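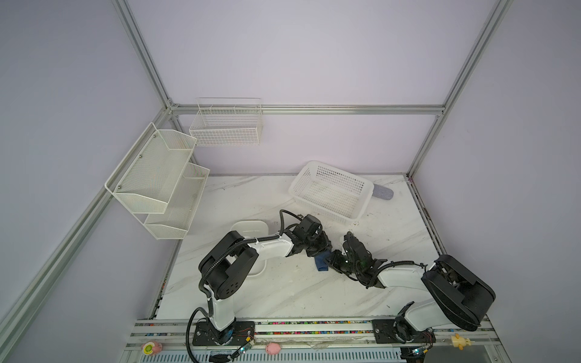 Do dogs need grain-free food?

Most dogs do fine eating grain. A few get itchy or sick from one kind of food, and a vet can help find out which.

So why do so many bags in the store say "grain-free" in big letters? Good question to ask. Words on the front of a bag are there to sell the bag. The small print on the back tells you more.

People like to say dogs are really wolves, so they should eat like wolves. Hmm. Dogs have lived with people for thousands of years, eating our scraps, and their bodies changed. Most dogs can break down starch, the stuff in rice and oats, much better than wolves can.

And if the grain comes out, something else goes in - often peas, lentils or potatoes. "Grain-free" doesn't mean "all meat."

What about the dog next door who got a shiny coat after switching foods? Maybe it was the food. Maybe he had a bath, or stopped eating something else. One dog can't tell us much.

Try this at home: find the list of ingredients on your dog's food. The heaviest one comes first. Meat has lots of water in it, so it weighs a lot before it's cooked. Does "chicken first" still sound so grand?

Ask a grown-up before you change what your dog eats.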